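About Trinow
4 min read

Hi, and thanks for wandering over to this page! I'm one of the people behind Trinow, and I get to write the "about us" bit because I talk the most. We're a small company and we sell one thing, a shelf-tidying package for small stores called Clurkivar. You bring the store, we bring a robot with two arms, the software that runs it, and a person who stays with you for the first few days.

It started in May at a corner grocery called Manríquez, where we kept stopping for lunch. The owner let us hang around the aisles and watch what her staff did between customers, and so much of it was small stuff – a bottle turned the wrong way, a can on its side, a jar put back two shelves from home. Restocking from a full pallet gets all the attention in our business. We got hooked on the little jobs.

So we practice on the little jobs. Our practice shelf is stocked with bottles and chip cans, and we leave it messy on purpose, because a neat shelf teaches us nothing.
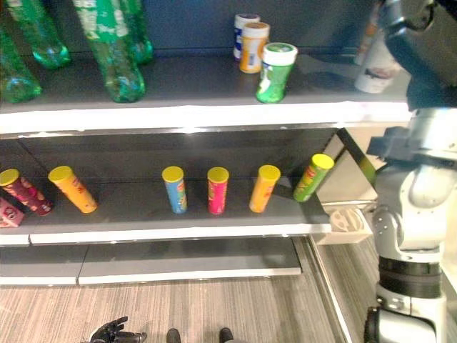
Judite Louro wrote to us after a visit: I came in expecting a sales pitch and mostly got to ask rude questions. My store has narrow aisles and I still think the robot is a bit wide for two of them, but I liked that they told me so before I had to bring it up.

Fair point, Judite! We do measure every aisle before we quote, and if your store is a bad fit we'll say so and buy you a coffee.

What do you get, then? The basic package is the robot, setup, training for your staff and a monthly check-in. The practice routines come in two kinds. One is straightening, where things stay on their own shelf. The other is what we call a carry, where an item goes between the shelf and a table, and that one is much harder than it sounds. Chip cans are light and tall and they love to tip over (ask me how I know). We use a plain steel table for it, the kind you'd find in any back room.
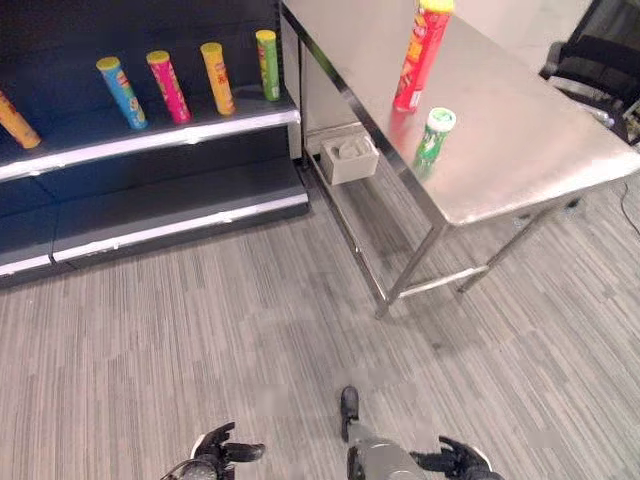 Mahlet Tefera
Customer Setup Lead, Trinow

That's me, by the way. I did eight years of retail before this, mostly closing shifts, and I'm the one who'll show up at your door with a tape measure. Lensa Mersha writes most of the grasping software and has very strong feelings about lids. Brock Girard handles repairs and picks up the phone faster than anyone I've ever worked with.

We've logged 698 practice carries on the current hands, and 155 of them needed a person to step in. I'd love a smaller number, and we're working on it, but I'd rather you hear it from me now than find out in your own snack aisle. The slow part is the approach. Getting the fingers lined up with a can takes patience, and we'd rather go slow there and keep your chips in one piece. 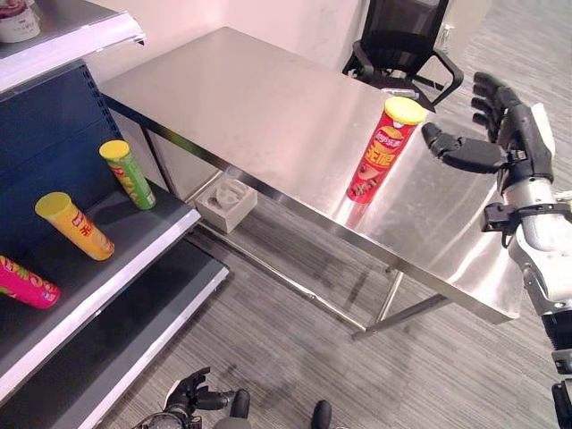 Herkia Shop Notes, Issue 4, page 2

The line above is where our write-up ran, in a newsletter for independent grocers. They asked good questions about noise and floor space, and we've been getting calls from readers ever since. If you're one of them, hello!

Visits are free and you can bring your whole crew. Send us a note with your store's size and what you sell the most of, and I'll write back myself with a few times that work.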